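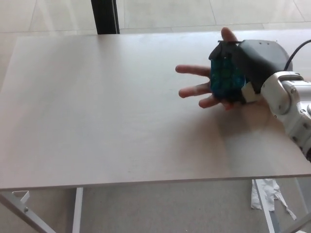 Kiran says the handover should count as a success only if the person gets the thing without pulling, and that by that rule our October numbers are fiction. I have argued with this for most of a week and have now run out of arguments, so the score sheet has a new column called "tug" and we start over.

Nov 19, 2020

Team Zundus, handover task. Present: me, Kiran, Elba for the first half (chem lab at three). Wenceslao on the call with his microphone muted, contributing facial expressions.

Rules again, as I keep getting them wrong when people ask. Arm and person share the table. Object changes hands. Points for a clean release, nothing for a drop, and a penalty if the arm is still moving when the gripper opens. The organizers' sheet says "natural and comfortable for the human partner," which Rocío has underlined in the shared copy and written "who decides" next to. Fair.

Test piece today was the blue one with the black top. We have used it so long that I suspect the thresholds are tuned to it and to nothing else on earth. Elba wants a bag of random objects, pulled blind. She is right and it will be humiliating. Put it on the list for next week.

Settings
Release trigger: force change at the wrist, same filter as before.
Release delay: 400 ms to begin with.
Approach speed: the slow one. The fast one makes Kiran lean back, and he claims he isn't leaning back.

Run notes
First batch at 400 ms. Kiran receiving, palm up. Felt like getting change from a cashier who has second thoughts. He had to tug on 6 of them. Under the old scoring every one of those was a pass, and I would like that not to be read aloud at the meeting.

Cut the delay to 40 ms. Now it lets go if you breathe near it. Dropped 4 onto the table before anyone had a real grip. On the plus side, zero tugs. You can't tug a thing that has already left.

Something in between, obviously. Before picking a number I want to look at the force log, because the small bump when the fingers first touch the object looks a lot like the bump when the hand takes the weight, and the code can't tell one from the other. I don't think this is a delay problem at all. Wenceslao unmuted to say he said so in October. I looked it up. He did say so in October.

Things tried that did nothing: a longer filter window (mushy), asking Kiran to "be more consistent" (rude, also defeats the purpose).

Elba's idea, from before she left: wait for the load to go down and stay down, and ignore the first touch completely. Two conditions, no timer. I wrote a rough version in the branch called dalard-release. It compiles. That is all I will say for it tonight.

Also noticed that we always receive from underneath. A judge may well grab from above, or from the side, or with two fingers like it's a wet sock. None of our data covers that. Rocío to write up three or four ways of taking the object so we rotate through them and stop training the arm to love Kiran.

To do
- pull the force traces for both batches, plot on one axis (me)
- review dalard-release, be kind (Wenceslao)
- bag of objects (Elba)
- grab styles (Rocío)
- redo the October table with the tug column, even though we can't recover the tugs. Kiran suggests writing "unknown" all the way down. Fine.

Shut down at 6. Arm parked, log copied to the shared drive under Gallardo, which is still the wrong folder name, and I am still not fixing it until after the qualifier.

M. Jara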